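Villia Guest Apartments -- Frequently Asked Questions

Last updated December 18, 2018
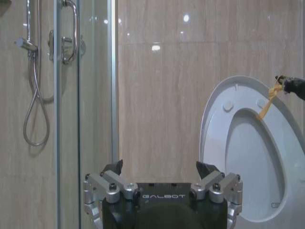
These are the questions we get most often by email. If yours isn't answered, write to the office and Maj-Britt Lindholm will get back to you, normally within 2 working days.

How do I book?

Use the form on the Availability page. Pick your dates, choose an apartment type and send. You will get an automatic reply first, then a confirmation with the booking number. Your booking is not final until you have the number.

Do I have to pay in advance?

We take a deposit of 49 euros per booking, not per night. It comes off your final bill. The rest is due on arrival, by card. We stopped taking cash in April.

What if I need to cancel?

Cancel 5 days or more before arrival and the deposit is returned to the card you used. Later than that, we keep it. If you want to move your dates instead, ask. We can usually do it once without a charge.

When can I check in and out?

Check-in is from 3 p.m. Check-out is by 11 a.m. Bags can be left in the locked room behind the front desk on either day.

I'm arriving late. Will someone be there?

The desk closes at 9 p.m. After that you use the key box by the side entrance on the courtyard. The code is sent by text message on the day you arrive, so please give us a cell phone number that works abroad. If the code fails, call the night number printed on the box.

Which building am I in?

We have two, Helinis and Öberg. Helinis is the one with the front desk. Öberg is across the courtyard and is quieter, but it has no elevator. Your confirmation says which one you are in. Requests go in the comments field on the form, and we try to follow them.

Are towels and sheets included?

Yes. For stays longer than a week they are changed once a week. Extra towels are at the desk.

Is there a kitchen?

Every apartment has a stove, a fridge and basic pots and dishes. Ovens are in the larger apartments only. Salt, oil and coffee are not supplied.

Can I do laundry?

The laundry room is in the Helinis basement. Sign up for a slot on the sheet by the door. Guests in Öberg can use it too -- your key opens the outer door.

Do you allow pets?

Dogs and cats are fine on the ground floor of Öberg. Tell us when you book. There is a cleaning fee, listed on the Prices page.

Where do I park?

Street parking is free overnight but hard to find. The Zusidholm garage is a short walk away and sells day tickets at the machine. We can't reserve a space for you there.

Can my company be invoiced?

Yes, for stays of 5 nights or more. Send the billing address and any reference number to Maricica Voicu in accounts before you arrive. We can't change an invoice to another name once it has been issued.

I left something behind. What now?

Email us with your booking number and say what it was. We mail things back if you cover the postage. Food and opened toiletries are thrown out.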